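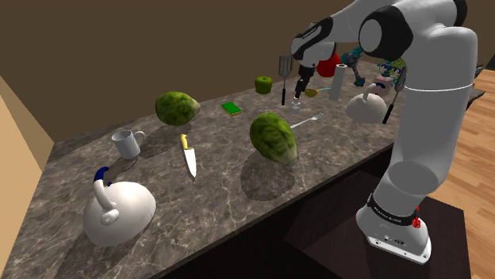

Según Marites Cruzado, un brazo montado en un taller compartido no debería mover nada en el banco hasta haber fallado muchas veces en un simulador, y conviene que esos fallos queden anotados igual que los aciertos. Su observación llegó por la lista de correo del taller cuando el montaje estaba a medio hacer, y condicionó el orden de trabajo que se describe en esta sección.

Figura 3. Entorno simulado de encimera con el modelo de brazo Franka Emika. Entre los objetos hay dos hervidores blancos, dos lechugas, una taza, un cuchillo y un vaso transparente.

4. Montaje y entorno de prueba

4.1. Estructura física

El banco se construyó en el taller Brindota con perfiles de aluminio reutilizados y un tablero de 18 mm. El brazo propio, al que llamamos Fladari, tiene seis articulaciones y eslabones impresos en PETG. La primera base se fijó con cuatro tornillos pasantes y cedía al extender el brazo por completo, así que se sustituyó por una placa de acero atornillada directamente al perfil. El cableado baja por el interior del segundo eslabón. En la versión de diciembre iba por fuera y se enganchaba en el codo.

La pinza es de dos dedos paralelos, con recubrimiento de silicona colado en el propio taller. Los moldes se repitieron varias veces por burbujas en la cara de contacto.

4.2. Simulación

El modelo cinemático de Fladari no estaba terminado cuando empezaron las pruebas de planificación. Por ello se trabajó primero con el modelo de la figura 3, de geometría distinta pero con una pinza también de dos dedos. El código de planificación, Fokura, recibe la descripción del brazo como archivo aparte, y el cambio de un modelo a otro exigió sobre todo revisar los límites articulares y el marco de referencia de la muñeca.

La encimera se dejó deliberadamente cargada. En las primeras versiones había un único objeto sobre una superficie lisa, y casi cualquier trayectoria resultaba válida. Con utensilios próximos entre sí, como la espátula ranurada, el vaso y la cuchara de mango amarillo, el planificador tiene que elegir la orientación de la muñeca antes de descender. Los hervidores plantean otro problema: el asa curva deja un hueco que una malla de colisión convexa rellena por completo. Se optó por descomponerla en varias piezas, lo que alargó el cálculo pero permitió planificar agarres por el asa.

Se ejecutaron 400 intentos con posiciones iniciales aleatorias. De ellos, 104 terminaron en colisión o sin solución dentro del tiempo asignado. La mayor parte de los casos sin solución correspondía a objetos situados detrás de otros más altos — una situación que en el banco real se resuelve apartando primero el obstáculo, acción que Fokura todavía no contempla.

4.3. Paso al banco

La transferencia se hizo a velocidad reducida y con la parada de emergencia al alcance de una segunda persona. Katsuhiko Kawaguchi ajustó las ganancias de cada articulación por separado, empezando por la muñeca. El hombro mantuvo una oscilación visible al frenar que no aparecía en simulación y que atribuimos a la holgura de la reductora impresa; el modelo de fricción empleado no la recoge.

Los archivos de montaje, los moldes y el registro completo de intentos se publicaron el 23/7/21 en el repositorio Wada. El registro incluye los casos fallidos con su semilla aleatoria, de modo que cada uno puede reproducirse por separado.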